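1/31/24

Came home with tired eyes and no pain in my wrists. I want to write this down because for eleven years in the packing hall at Illadik it was always the opposite.

Since May I do not pack bowls any more. The hand packs them, and I sit upstairs with a screen and check how it takes hold of them. Before a new grip goes down to the hall we try it in the simulation, again and again. Today was the Vavell line, the plain white ones. When I packed by hand I did 796 of these on a good shift, and I never thought about how my fingers did it. Now I must think about it all day. Where does the thumb go? How hard do I press on a rim? My fingers know, but my mouth has no words for it, and in English even less.

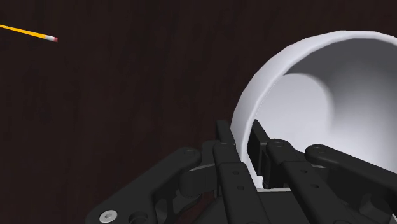 I gave 72 of the grips a pass before lunch and sent the others back with a note. My notes are too long, the engineers say, but they read them. One of them asked me why I always want the fingers deeper over the rim. I took my coffee cup and showed him. He wrote it down very seriously, as if I was a professor. I was proud, and then a little sad on the stairs, I can't explain it well.

The hall is different when I go down there. We were 90 people on the two shifts and now there is space between the tables. Four of the women from my old row went to the Clandcombe warehouse. They say the pay is the same and the bus is worse. We used to sing at the end of the shift, not well. Upstairs everybody wears headphones.

The letter from Dervishi came too, about the evening course. It is for people who worked by hand and want to learn to set up the machines. I have read it three times with the dictionary. The word "commissioning" I still don't understand completely. I must answer by the end of next week, and I think I will say yes - but first I want to ask if they let me write the test with more time.

Soup from yesterday for dinner. Tomorrow we start on the deep plates.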